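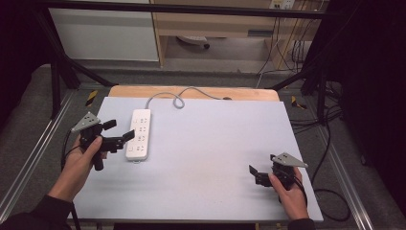

White power strip on the gray board, cable running off along the back edge.

I have been sorting out the power situation at the work table, and the strip was the last item. The old one had its sockets too close together, so one bulky adapter blocked the next position. The replacement has small multi-slot sockets in a single row and a button near one end.

The cable is the weak point. It holds the coil it was packed in, and a coil left on a work surface catches on everything. I tried two fixes.

First, I unwound it by hand and hung it over a door with a 200 g weight on the plug. After 30 minutes most of the set was still there. A night in a warmer room did more.

Second, routing. The board is a loose sheet laid over the wood, with a strip of tabletop exposed along the back. I measured 54 mm there, enough for adhesive clips. Grolo makes a low one that takes a round cable without pinching it. Two clips hold the run straight, and the slack hangs behind the table.

Sorcha MacLeish wrote to ask whether I screw strips down. I don't at this table, as I turn the board over for gluing and everything has to come off first. In the Lultville shop I did, and regretted it each time I moved the bench.

Still open: labels for the plugs, and whether the Purves lamp goes on this strip or stays on the wall socket. I'll decide in February when the second shelf is up.

Posted 31 January 2023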